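Schublade in lackiertem Holzkästchen klemmt, was hilft ohne den Lack zu beschädigen?

Holz & Möbel > Kleinmöbel und Kästchen
923 Aufrufe, 3 Antworten

Tuulikki Nurmi
10. November 2019

Hallo zusammen,

ich habe von meiner Tante ein kleines Holzkästchen mit einer einzelnen Schublade übernommen. Außen ist es dunkel rotbraun und glänzend lackiert, die Schublade selbst ist innen und an den Seiten aus hellem, unbehandeltem Holz. Vorne sitzt ein kleiner gebogener Metallgriff. Auf der Unterseite klebt ein Zettel mit dem Wort »Cadberg«, dazu habe ich aber nichts Brauchbares gefunden.

Mein Problem: Die Schublade geht ungefähr bis zur Hälfte leicht auf und klemmt dann. Wenn ich am Griff stärker ziehe, kommt das ganze Kästchen mit. Beim Zuschieben ist es umgekehrt, auf den letzten 2 cm muss ich drücken. Im Januar, als es noch bei meiner Tante im geheizten Wohnzimmer stand, lief sie einwandfrei. Seitdem stand es bei mir im Schlafzimmer an der Außenwand, und dort ist es eher feucht.

Ich möchte Briefmarken und ein paar alte Ansichtskarten darin aufbewahren. Alles, was fettet oder stark riecht, kommt deshalb eigentlich nicht in Frage. Schleifen würde ich mir zutrauen, nur weiß ich nicht, an welcher Stelle. Kann ich das Kästchen dafür auf den Kopf stellen, ohne dass der Lack Druckstellen bekommt? Und bekommt man eine solche Schublade überhaupt ganz heraus, oder ist da normalerweise ein Anschlag drin?

Danke schon mal
Tuulikki

Pranda
Hilfreichste Antwort (11 Stimmen)

Das klingt nach gequollenem Holz. Außen schützt der Lack, die rohe Schublade nimmt dagegen Feuchtigkeit auf und wird ein kleines Stück breiter und höher. Bei einem kleinen Kästchen ist die Luft zwischen Schublade und Korpus so knapp, dass das schon zum Klemmen reicht.

Bevor du schleifst, stell das Kästchen zwei Wochen in einen trockenen, normal geheizten Raum. Nicht auf die Heizung und nicht in die Sonne, sonst reißt der Boden der Schublade oder der Lack bekommt Sprünge. Die Schublade lässt du so weit offen, wie sie von allein geht. In vielen Fällen ist das Thema damit schon erledigt.

Wenn sie danach immer noch klemmt:

Leg die Arbeitsfläche glatt und sauber aus. Packpapier geht, ein fester Stoff ohne grobe Struktur auch. Vorher alle Krümel und Sandkörner wegwischen, die machen Kratzer in glänzenden Lack, sobald man das Kästchen ein Stück verschiebt. Eine Hand hält oben auf dem Korpus dagegen, die andere zieht.

Zieh nicht nur am Griff. Diese kleinen Bügel sind oft nur mit zwei kurzen Schrauben oder Stiften befestigt und reißen irgendwann aus. Sobald die Schublade ein Stück offen ist, greif von oben hinein und zieh von innen an der Vorderwand. Dabei gerade bleiben und nicht verkanten. 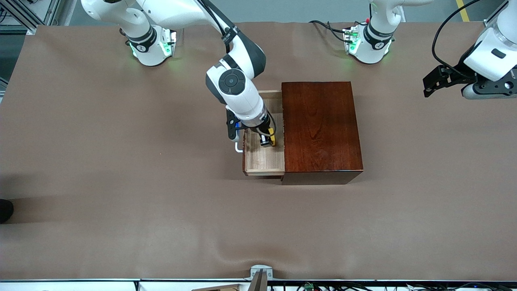

Lesezeit: 4 Minuten

Zum Anschlag: Manche Kästchen haben einen, manche nicht. Leuchte mit einer Taschenlampe von oben in den Spalt über der Rückwand der Schublade. Wenn dort ein kleines Klötzchen oder eine Leiste am Deckel sitzt, musst du die Schublade hinten leicht absenken oder das Klötzchen drehen. Siehst du nichts und sie bleibt trotzdem immer an genau derselben Stelle hängen, klemmt sie vermutlich an einer Seitenwand.

Ist die Schublade draußen, schau dir die Seiten und die Unterkanten schräg gegen das Licht an. Wo sie reibt, ist das helle Holz blank poliert oder leicht dunkler. Wenn du nichts erkennst, fahr mit einem weichen Bleistift über beide Seiten, schieb die Schublade einmal hinein und wieder heraus. Wo der Strich verwischt ist, wird geschliffen.

Dafür nimmst du 300er Papier auf einem geraden Klötzchen, immer in Faserrichtung, ein paar Züge, Staub abwischen, probieren. Lieber fünfmal probieren als einmal zu viel wegnehmen. Am lackierten Korpus wird gar nichts geschliffen, auch nicht an den Innenkanten der Öffnung, dort platzt der Lack gern ab.

Zum Schluss kannst du die Laufflächen mit einer weißen, unparfümierten Kerze abreiben. Dünn auftragen und mit einem Baumwolltuch nachpolieren. Nur außen an den Seiten und unten, innen bleibt das Holz roh. Deine Karten kommen damit nicht in Berührung. Die Briefmarken würde ich trotzdem in Pergaminhüllen legen — rohes Holz gibt mit den Jahren Säure ab.

Auf den Kopf stellen geht auch, dann aber auf ein gefaltetes Baumwolltuch und nicht über Nacht. Älterer Lack kann unter Druck weich werden und das Gewebe als Muster übernehmen.

Jamano
2 Stimmen

Silikonspray rein und fertig. Mache ich bei allen Schubladen so.

Seneviratne
7 Stimmen

Silikonspray bitte nicht, jedenfalls nicht bei rohem Holz. Das zieht ein, und falls du später doch mal etwas leimen oder lackieren willst, hält dort nichts mehr. Für Papier ist der Sprühnebel auch nicht gut.

Ansonsten stimme ich Pranda zu, nur beim Kerzenwachs bin ich etwas anderer Meinung. Ich nehme trockene Kernseife. Die lässt sich sparsamer auftragen und schmiert bei Wärme nicht. In einem feuchten Zimmer ist Wachs allerdings besser, insofern kommt es darauf an, wo das Kästchen am Ende steht.

Noch etwas zum Prüfen: Drück mit dem Finger von innen auf den Schubladenboden. Wenn er nachgibt oder unten übersteht, hat er sich aus der Nut gelöst und schleift auf dem Korpus. Das fühlt sich beim Ziehen fast genauso an wie eine gequollene Seite. In dem Fall den Boden wieder in die Nut schieben, und wenn er nicht hält, hinten einen Tropfen Holzleim.

Und von der Außenwand weg damit. Auf einem Regal an der Innenwand ist es meistens deutlich trockener.

Kommentar von Tuulikki Nurmi

Danke euch. Einen Anschlag sehe ich mit der Taschenlampe nicht, der Boden ist fest. Ich stelle es jetzt erst einmal ins Wohnzimmer und warte die zwei Wochen ab. Kernseife habe ich da, eine weiße Kerze auch. Die Pergaminhüllen bestelle ich noch.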